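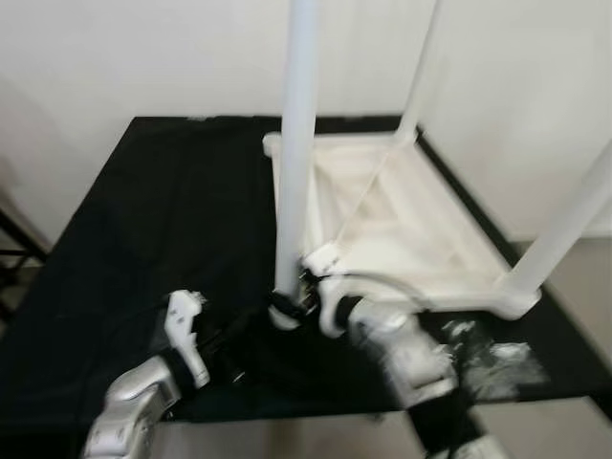 July 21, 2023

Back to the display stand today, after leaving it alone far too long. I had promised myself in April that I would write down how it goes together while I still remembered, and of course I didn't, so this morning I was puzzling over the same corners all over again. The black cloth went on the table first, and I'm so glad we kept it, because white tubes against our off-white wall are a real strain on the eyes and against black you can see every rounded corner of the base. The cloth still has its creases, mostly on the left side, and it could do with an iron before anyone visits. I did get the front edge hanging straight, which pleased me more than it should have.

Notes on the stand itself, for me and for whoever picks this up next. Lay the square base flat before doing anything with the poles. I tried it the other way first (poles in hand, base on my knees, lots of muttering) and don't recommend it. Press each pole down until it stops, then give it a small twist. The thin cord belongs corner to corner across the inside of the base, and it should be snug without pulling the sides inward. If the base starts to rock on the table, let the cord out a little and try again.

The poles came in the Clokholm box, the long flat one that lives behind the door. I measured one against the bench rule and got 320 mm more than the drawing says, so either the drawing is from the earlier version or I was reading the wrong sheet, which has happened before. I've penciled a question mark on it. Please don't trim anything until we know!

Load is the other thing I keep going back and forth on. The Tremano samples weigh 300 grams apiece in their sleeves, and I'd love to hang a whole row of them from the top. My feeling is that the stand will take it if the weight is spread over all the corners, but a feeling isn't a test, so the sandbags come out next time. Start with 18 minutes at the light load – long enough to drink a coffee and look at it from across the room – and write down any lean before adding more.

Still to do: ask Rácz whether they sell the corner pieces separately, find the Nimex catalog (it was on the windowsill, under the seed packets), and iron that cloth. I'm leaving the table set up overnight, so please use the other bench for gluing.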